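Teaching by Hand: Inside the Sturnwood Table-Setting Program

By Telma Ibarra

The training rooms at Sturnwood hold little that a visitor would call a robot. Staff members work at ordinary tables, laying out dishes and clearing them again, with a black gripper held in each hand. The grippers record what the hands do. The robot, which occupies a separate building, learns from those recordings at a later stage.

The program began in September with 3 tasks and a staff drawn largely from the company's Purkness office. It has since collected 736 complete demonstrations, each lasting from the first reach to the last release. The target for the current phase is 900.

Sturnwood considered remote control first. Under that arrangement, an operator steered the robot's arms from a desk and watched the result on a monitor. The method remains in use for heavy lifting, but it proved slow for tableware. A setting that took a person with hand-held grippers less than a minute could occupy a remote operator for several.

Work by hand carries its own demands. Demonstrators are asked to move at an even pace and to close the fingers fully before lifting. They are also asked to vary the position of each object between attempts, so that the robot does not come to depend on a single layout.

Handles receive particular attention. A narrow handle can turn between two flat fingers if it is taken too near one end, and the written guidance devotes a full page to the matter.

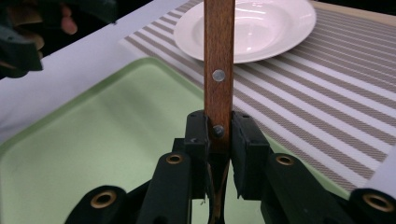
Review and Next Steps

Every demonstration is reviewed before it enters the training set. Almost 118 have been set aside to date, most of them for hurried releases. Those recordings are kept in a separate archive, known internally as Skenden, and are used to train new reviewers.

The next phase will add stacked bowls and folded cloth.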